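The Planner Waits

At Edgate the lights in the corridor went off by themselves at nine, but in the lab they stayed on until somebody pressed the switch. Anoma Herath did not press it. She was reading the log of run 907 for the third time.

"It stopped again," she said.

Asanka Ranasinghe came with his tea and looked over her shoulder. The planner had received the command, "push the star to the heart." It had found both blocks. It had made a path. Then, for 17 seconds, it had sent no motion at all.

"Maybe the path was bad," said Asanka.

"The path was good. It checked the path 300 times. Every time the answer was good, and it checked again."

He laughed, but she did not. She had written the checking part herself, in June, after the old version pushed a block off the board and Fathima Dewan found it under the shelf. Fathima was not angry at all, and this was worse. So Anoma had added a condition, and later another condition on top of it. The function was called is_safe, and now it was the longest one in the whole program.

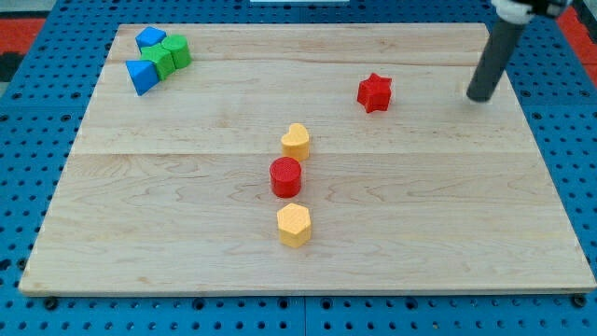

"My grandmother was like this with the door," said Asanka. "She locked it, she went down the stairs, she went up again to see if it was locked."

"And what did you do?"

"We waited for her downstairs. What can you do?"

Anoma scrolled to line 2989. There was the problem, small and quite simple. Each check read the position from the camera again, and each time the star had moved by less than the width of a hair. It had not really moved. The numbers were only trembling a little, as numbers from a camera do. But the planner believed that the world had changed, and it began from the beginning.

She wrote a tolerance of one millimeter. Her finger stayed above the key.

"Should I check it once more?" she asked.

Asanka put down his cup and said nothing.

She pressed the key. In the log a new line came, and after it another one: path accepted, motion sent. Behind the glass the motors started to hum, and she stood up to go and look.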